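Clodanent opens hosted grasp simulation to smaller workshops
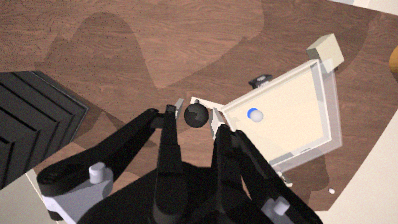
Page last changed: Tuesday, June 8, 2021

14 shares | 3 comments

Clodanent, the Wunstead software firm, has put its gripper simulation service on general sale after a closed trial that began in March. The service, called Porkwood, runs pick-and-place trials on a simulated table and returns a log of each attempt. It had been open only to a small group of trial customers.

The rendered view supplied with the release shows a black two-fingered gripper with a small dark sphere between its fingertips, above a brown wooden table. A shallow cream-floored tray lies to the right with a small blue-and-white object in it. The view is taken from behind the gripper, which is the default in the viewer. A fixed side view and an overhead view can be selected instead.

Customers send in a gripper model, a list of objects and a task file. Porkwood checks the model for joint limits and missing masses, places the objects at random within bounds set by the customer, and runs the task. Each job may contain up to 2,000 attempts. Results come back as a table of outcomes, with contact forces, finger positions and the rendered view for any attempt the customer marks for keeping. Views that are not marked are deleted after 30 days.

Three gripper models come with the service and can be used without change: a parallel-jaw unit, a linkage-driven two-finger unit and a suction cup. The company says customers can alter finger length, pad shape and pad friction on the first two through a settings file. Changes to the linkage itself need a new model, which the customer must supply or pay to have drawn.

"Most of the work in the trial went on the pads," said Hiwot Gebretsadik, who leads the Porkwood team. "Small round things are hard to hold in simulation. If the contact settings are wrong the object creeps out of the grip, or it sticks when it should slip. We rewrote that part twice before we were willing to charge for it."

The released version uses a shorter time step while the fingers are in contact with an object and a longer one the rest of the time. Gebretsadik said this made jobs with many small objects slower than they had been at the start of the trial, and that the company had accepted the cost. Customers can fix the step for the whole job if they need results that compare directly with older runs.

Lighting, table surface and clutter can be varied between attempts. The settings are separate, so a customer can hold the objects still and change only the shadows, for instance, when testing a vision system. The clutter library holds 1,005 objects, mostly household items and simple blocks. Each has a listed mass and a collision shape. Soft items such as cloth and bags are not included, and liquids are not supported.

One of the trial customers was Tambunan, which builds sorting cells for parcel depots and repair shops. Adanech Hadgu, its test engineer, said the firm had used Porkwood to compare fingertip pads before having any made.

"We put in the pad shapes we were arguing over and ran the same task with each," she said. "The order they came out in matched the order we got on the bench later. The success rates did not match, and we would not quote them to a customer. Simulation was kinder to all of them."

Hadgu said the weak points were the import step and the error messages. A model with a wrongly named joint was refused with no line number given, and the firm's first upload took most of a day to correct. Clodanent said line numbers had been added in the released version. It has also added a check that can be run on the customer's own machine before upload.

The service is sold by monthly subscription, with a set allowance of attempts and a charge for any beyond it. Unused attempts do not carry over. Clodanent has not published its prices and is giving them on request. Schools and colleges may apply for a reduced rate, which does not cover the drawing of new gripper models. A free account allows short jobs with the supplied grippers only, and its logs leave out the force readings.

Uploaded models remain the property of the customer and are stored in a separate area for each account, according to the terms. The company may keep anonymous timing figures from jobs to plan capacity. Customers who do not want this must ask in writing when they open the account.

Support is by email during office hours. There is no telephone line, and the free account has access only to the written guide. The guide covers import, task files and the output table, but the chapter on writing custom sensors is marked as a draft - Gebretsadik said it would be finished with the next update.

That update is also meant to add a three-fingered gripper and a moving belt. No date has been given for either. Trial accounts will be moved to the released version over the coming weeks, and task files written for the trial will need their header line changed before they will run.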